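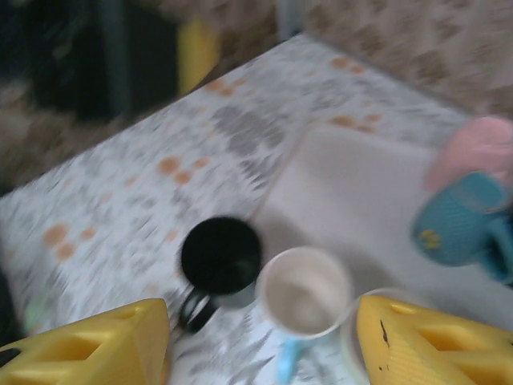

Home Shop Mug Swap Workshops Stories Contact

Wondora's Mug Swap is back, and this year we want the ones at the back of your cupboard

Reading time: 4 minutes

Sat 15 February

I have far too many mugs. I'm saying so at the top of a press release because I suspect you do as well, and because that's how the Wondora Mug Swap got going in the first place. I opened a cupboard to make a cup of tea, a mug fell out, and I thought, well, somebody must want this more than I do!

So I'm very happy to announce that the swap is coming back to our shop in Forken, and it will run for four weeks from today. Bring a mug, take a mug. You don't need to book and you don't need to buy anything (although we do sell cake, and the cake is good). If you've got more mugs than you know what to do with, bring up to 18 in one go. That's our limit per person, and we only set it after last year, when one household arrived with 58 of them in banana boxes and we had to clear the window to fit them in.

We tried the whole thing out at a small scale in January, with one table, one tray and a heap of mugs from our own kitchens. I'd bought a new tablecloth for it, white with grey sprigs and peachy roses, and I was a bit nervous that it would look like a christening. It doesn't. Plain coloured mugs look lovely on it, and it makes the shop feel more like somebody's front room, which suits us fine.

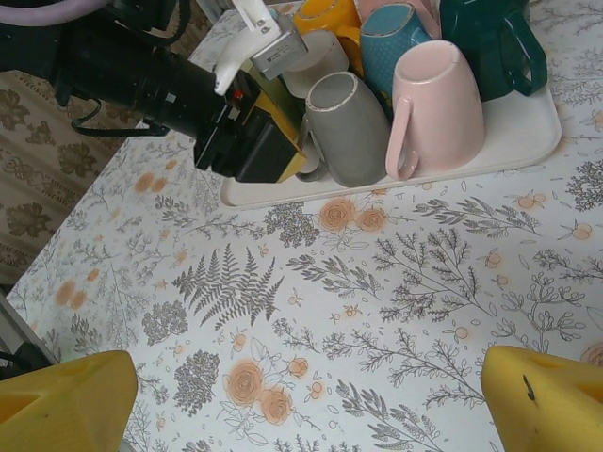 Pink, grey, turquoise, dark green and mustard: part of a mug collection on a tray.

I'm often asked what sort of mug we're after, and the answer is nearly any sort. Glossy, matt, speckled, plain, huge, silly, the one you got free with an Easter egg. We don't mind if it has lost the rest of its set. I'm rather fond of odd mugs, and a tray full of different colours is much nicer to choose from than a row of matching white ones. My own weakness is for anything speckled, so if you bring one of those please put it down quickly and walk away before I see it.

We do get asked about chips too. If a rim is worn or has a nick in it, bring it along anyway, but please tell us when you hand it over. We put those mugs on a separate shelf for people who want something to keep pens or paintbrushes in, or to plant up with a bit of thyme. A mug with a crack running down it is past helping, I'm afraid. Please don't bring those, and please don't bring travel cups, as they take up a lot of room and always go home with me at the end.

One small plea from the washing-up end of things. Give your mugs a proper rinse and have a look right down at the bottom before you pack them! Coffee grounds and cupboard dust love it down there, and you'd be amazed how easy it is to miss a few specks when the outside looks perfectly smart. We wash everything again when it comes in, but the sink here is tiny and I'm the one standing at it.

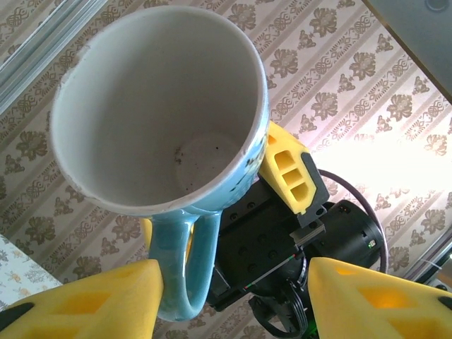
Wondora News | Issue 18 | Page 4

For carrying, a shallow tray is handy if you're coming by car. On the bus, wrap each mug in a tea towel and stand the heaviest ones at the bottom of the bag. Handles are what go first, so tuck a sock through the loop if you've got one you're worried about. I've done this for years and have only ever lost one handle, and that was on our own front step.

New this year is the mending table. Dritari, the pottery studio two doors down from us, will be in the shop every afternoon of the swap's final week with glue, fillers and a great deal of patience. They'll show you how to put a handle back on or smooth down a rough spot. A mended mug is for pencils and flowers only, mind, and not for hot drinks. There's a small charge of 50p to cover the glue.

Our friends at Ostermann, the tea merchants on the corner, are joining in as well. Anyone who swaps a mug can take it straight round to them and have it filled for nothing, once per person. I'd go for the smoky one, but I'm told that isn't to everyone's taste.

Whatever is left on the tables when we finish will go to community kitchens in and near Forken. If you run one and could use some mugs, get in touch now and we'll put your name on the list. Tell us how many you'd like and whether you're fussy about size, as some urns are awkward with the tall ones.

Members of the press are welcome to come and take photographs on any day the shop is open. Just ring the bell if the door sticks. We can have the tables laid out for you, and I'm always glad to talk about mugs at more length than you'll have space to print. For anything else, use the contact page or leave a note at the till.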